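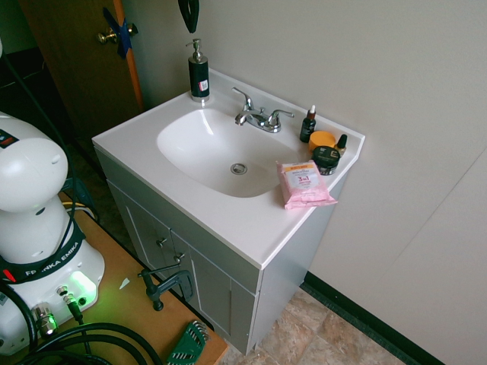

Kit de sujeción Stirholm para mesa de brazo robótico

25 de mayo de 2019 - por la redacción de Urnance

Compré el kit de Stirholm para fijar un brazo a una mesa de madera en el taller que compartimos. Trae 2 perfiles de acero, una placa taladrada, 16 tornillos de cabeza allen y una plantilla de papel para marcar los agujeros. Las mordazas y las llaves van aparte.

El montaje es sencillo si la mesa está a nivel. La nuestra no lo estaba y hubo que calzar una pata antes de empezar. La plantilla coincide bien con la placa, pero el papel es fino y se arruga con el lápiz; conviene pegarla con cinta. Tardé 60 minutos en dejar la placa puesta, sin contar el cableado.

Lo mejor es la placa. Es gruesa, los bordes vienen limados y las roscas entran sin forzar. Después de 100 ciclos de prueba a velocidad media repasé los tornillos y no se había aflojado ninguno. A velocidad alta la mesa sí vibra, aunque eso depende más del tablero que del kit.

Lo peor son las instrucciones: una hoja, letra pequeña y un dibujo donde los perfiles salen al revés. Tampoco incluye nada para sujetar los cables, y al girar la base acaban rozando el canto de la mesa. Puse unas abrazaderas de Skorelwood que tenía en un cajón.

Probé antes el soporte de Fairweather. Es más ligero y se desmonta más rápido, pero la placa flexa un poco y perdía la posición al cabo de unas horas. Para una instalación que se mueve de sitio a menudo lo seguiría usando. Para una mesa fija me quedo con el Stirholm - con otra hoja de instrucciones, a ser posible.

Última actualización: diciembre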